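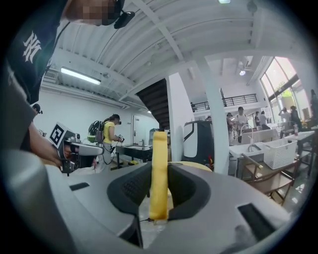 Kirsty MacRitchie wanted to know, before she would fill out a single line of the form, why a company that says it is teaching machines to do housework has to advertise for people to do the housework. She also asked whether the machine could at least clear a draining rack yet, and if so, whether it did weekends.

It's a fair thing to ask a prospective employer. The answer to the second part is "sometimes, if it's the same rack." The answer to the first part is the job.

CHORE DEMONSTRATORS WANTED
Plikier, Perness site
Part time, paid hourly, starting in April

Plikier makes software for robot arms that are meant, eventually, to be of some use around a house or in the back of a store. We are hiring demonstrators for our next round of recording. You would spend your shift doing ordinary chores with a hand-held gripper in place of your fingers and a small camera on your head. The recordings are then used to train the arms.

No background in robotics is needed. If you have a background in robotics you are welcome too, though you may find the folding humbling.

Where things stand

We'd like applicants to come in with realistic expectations, so we will tell you what we tell our investors, in fewer slides.

Our arms can pick up a cup from a table. They can put the cup in a basket. Ask for the cup to be placed in the basket right side up, next to another cup, without that other cup leaving the basket at speed, and you'll get a result worth standing back for. They handle a folded towel nicely. An unfolded towel is a different animal, and an arm that meets one will often hold up a corner for a long while, like a man who has been handed a baby.

Shop-floor work goes better in places. Boxes are square and stay square. Restocking a shelf from a carton goes well when the carton is open, the flaps are down and the items face the front, by which point a person has done most of the restocking.

Can machines do household chores yet, then? Some of them, slowly, in a room they know, with someone nearby. That describes a fair number of human roommates and we try not to be discouraged.

What you would be doing

Most shifts are made up of short tasks, repeated. Typical ones:

Moving dishes between a table and a sink area
Sorting small items into baskets and boxes
Wiping down a table
Folding towels, napkins and T-shirts
Opening and closing containers
Stocking a shelf, then facing the items
Clearing up after all of the above, on the record, as a task in its own right

You do each task at a normal pace. Then you put everything back somewhere slightly different and do it again. The difference is what we are paying for. An arm that has only seen a mug with its handle to the left has opinions about mugs, and they're wrong.

Mistakes are fine. If you drop a spoon, pick it up and carry on. A clean recovery from a dropped spoon is worth more to us than a perfect run, and we don't get nearly enough of them because people stop and apologize to the camera. The camera doesn't mind. It does record the apology.

The grippers

A gripper is held in the hand and pointed at whatever you want. It has a patterned black-and-white marker on it. Please don't cover the marker with your sleeve, your hair or, as happened last time, a sticker of a frog.

You will feel clumsy. Everyone does. Picking up a fork becomes a small project, and turning a page is out of the question until you have had some practice. The usual experience is an hour of mild outrage and then a stretch where it gets interesting. After that you'll go home and catch yourself approaching the butter from above.

Some of the rigs include a frame worn on the back, with a cable. Others are headgear only. We fit them to you before the session and you can ask to have yours changed. A baseball cap can be worn under some of the headgear, so bring yours if you like. We take no position on teams.

The room

You'd be working in a large open space with plenty of daylight, a staircase, and a mezzanine with a railing where people tend to stop and look down at whoever is folding. You get used to being watched. There are usually several people working at the same time, so if you require silence to put away cutlery, this may be the wrong kitchen.

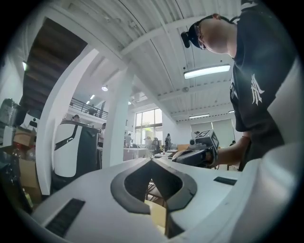 Hours and pay

Shifts are five hours, with paid breaks. The morning shift starts at 9:00 and the afternoon shift at 2:30. You can sign up for either, or alternate between them. Pay is $19 an hour from the first minute of training, and it's the same rate whether your towels come out well or badly.

We ask for a commitment of at least two shifts a week. The recording round runs into early summer and may be extended, depending mostly on T-shirts.

Lunch is not provided. There is a refrigerator, operated entirely by humans.

Who we are looking for

Adults who can stand and move around for a good part of a shift, with breaks, and who don't get bored easily or can be bored without becoming reckless. Left-handed people, please apply. We have a great deal of footage of right-handed people and the arms have begun to show it.

We are also keen to hear from anyone who has done this sort of work for a living: hotel housekeeping, dishwashing, stockroom, laundry, home care. Engineers are fond of calling these tasks simple. They generally stop after a week of trying to write one down. A former housekeeper on our last round could square a bath towel in one movement, and we slowed the recording down and still couldn't agree on what her left hand had done.

Glasses are fine. If you have a neck or shoulder condition that would make a head-worn camera uncomfortable, tell us and we'll talk through other roles, including labeling, which is done sitting down.

Privacy

The head camera sees what you see, including your phone if you look at it. Phones stay in a locker during recording. Faces that turn up in the footage are blurred before it goes to the training team, and we don't keep the sound. You'll get the consent form ahead of your first visit so that you can read it at home, with a drink in your hand and nobody from Plikier hovering.

You may ask to have a session deleted within a month of recording it, and you will be paid for it regardless.

A few questions we get

Am I training my replacement?
If you are currently employed putting one mug at a time into a basket, possibly. We would rather not be glib about it. Work like stockroom picking may well change, and people who do it have every reason to ask who gains. Come and ask us in person. You will also see the arms for yourself, and most visitors leave more worried about their mugs than their jobs.

Will I get to meet a robot?
Yes. Demonstrators are invited to the test sessions, where an arm attempts the tasks you recorded. Be kind. Watching your own way of wringing out a cloth come back at you from a machine, without the water, is an odd sort of flattery.

Can it do my dishes?
It can do a dish.

Do I have to be good at chores?
No. We have several very tidy people already and the data was getting smug. If your family has views on how you load a dishwasher, we want to see it loaded exactly that way.

Didn't another company already solve this?
Sellov showed a very smooth laundry video in the winter, and we admired it. We look forward to seeing the same arm with our laundry, or with anyone's socks.

How to apply

Write to Lemlem Woldegiorgis, demonstrator coordinator, or stop by the front desk at 249 Bednarek Street, Perness, and ask for a form. Tell us which shifts you could do, which hand you favor, and what chore you most dislike. No resume is required. If you send one we'll read it, but the chore you most dislike will be the deciding factor more often than you might expect, as somebody has to be assigned the fitted sheets.

Applicants are invited to a paid trial session. You'll be fitted with the equipment, shown three or four tasks and left to get on with them, with a supervisor close by. Wear a short-sleeved top and shoes you can stand in. Please leave bracelets and long scarves at home.

You'll hear from Lemlem after the trial either way. Kirsty, if you are reading this, your form is still at the front desk with one line filled in, and under "chore you most dislike" you have written "forms." We can work with that. The afternoon shift has space.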